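Help wanted: clearing up small tables, a few hours a week

Hi! I'm looking for two people to join me this June for a study on how people put everyday things away. It's a small project called Brusevura, we run it out of the second floor of the Naidoo building, and it's the friendliest paid work I know of in town (I'm biased, I know).

So what would you do? You come in, you get a table with a handful of ordinary stuff on it, and you clear it the way you would at home. Then you set it up again, a bit differently, and clear it once more. A session lasts 90 minutes with a break in the middle, and there's tea. I'd like each person to come in for 10 sessions, spread over the month however suits you. Mornings are easiest for me, but I can do evenings if you ask early.

You don't need any experience. I do need you to be 18 or over, okay with standing for a while, and willing to talk out loud as you go – why the bowl first, why the phone gets moved before anything else, that kind of thing. Messy people are very welcome! Last time almost everyone who signed up was super neat and we learned a lot less than we'd hoped.

Pay is $14 an hour, paid every other Friday, plus bus fare. If you're coming by car, park on the Clamach Street side and not in the Flondau lot, they do tow.

To apply, send a few lines about yourself and the days you can't do. No résumé please. Tell me what's on your kitchen table right now, I love reading those. Amanuel Wako does the scheduling and he'll write back with a time for a short visit, about 20 minutes, so you can see the room and ask us anything before you say yes. Please get in touch by 5/25/21.

The table, with something dark blue in all four:

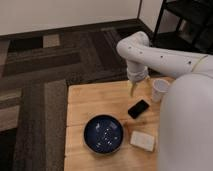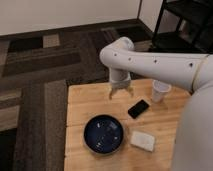
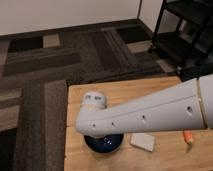
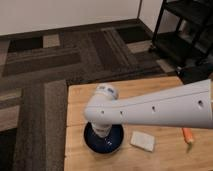
Mesfin Demissie

One more thing on the setups: they change from session to session, so don't worry about learning where things go. The carrot is only out in some of them. If you have a food allergy, put it in your message and I'll leave that item out on your days. And if you'd like to sign up with a friend, go ahead, just write to us separately so Amanuel can keep the calendar straight.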